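The Deputy Director of Lost Things

Raimo Halonen had been the night clerk at the Hotel Stamberg for 14 years, and in that time he had been promoted once, to night clerk and Deputy Director of Lost Things. There was no Director. There was a closet behind the front desk and a ledger with a cracked spine, and the title had come in place of a raise.

He took it seriously anyway. Guests left behind umbrellas, mostly, and chargers, and single shoes. One man from Bollden had left a set of upper teeth in a water glass and then called every evening for a week to ask whether they had turned up, each time giving a different description of them.

"Ivory," he said on the last call. "More of an ivory."

Raimo wrote down ivory.

In July, Lempi Hyvönen checked into room 8 with one suitcase and the look of a woman who had already complained to the airline. She came down at two in the morning in a raincoat.

"I have lost something," she said.

Raimo opened the ledger to a clean page. "Color?"

"I don't know."

"Size?"

"It's a sentence," said Lempi. "I had it in the elevator. It was going to be the last line of my book, and somewhere between the third floor and the second it got away from me."

Raimo considered this. The form had a box for Items of Clothing and a box for Other. He checked Other.

"Was anyone with you in the elevator?"

"A man with a cello."

"We'll start with him," said Raimo.

The cellist, when telephoned, said several things, none of which could have ended a novel. Raimo thanked him and wrote one of them down for personal use. Then he took his flashlight and rode the elevator with Lempi, down and up and down again, while she frowned at the inspection certificate. It was good for 585 pounds, which she read aloud twice in different voices.

"No," she said. "But it was that sort of rhythm."

By four they had given up and were eating the breakfast rolls.

"What's the book about?" Raimo asked.

"A marriage. It's 96 pages long."

"The marriage?"

"They both are," said Lempi, and reached for the butter.

She checked out at seven. She left a forwarding address in Skundik and, in the wastebasket, four pages of hotel stationery with everything crossed out. Raimo smoothed them flat and put them in the closet beside the teeth.
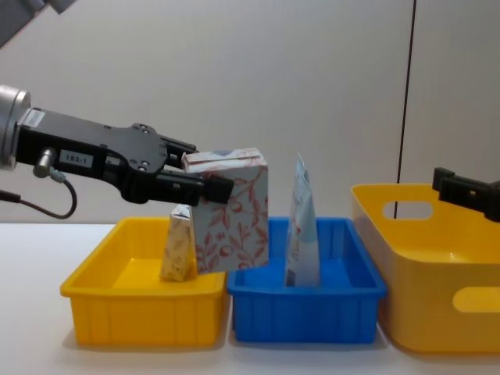 What Came in the Mail

The book arrived the following spring, addressed to the Deputy Director. Raimo read it at the desk over two nights, skipping a chapter on sailing. The husband was a fool and the wife was worse, and he liked them both.

The last page had them in an elevator. The husband asks what she's lost, and the wife says she doesn't know, more of an ivory.

Raimo read it again. Then he got out the ledger, found the entry under Other, and wrote Returned to Owner. The phone rang. It was a Mrs. Hakala, in room 12, who had mislaid her husband.

"Color?" said Raimo.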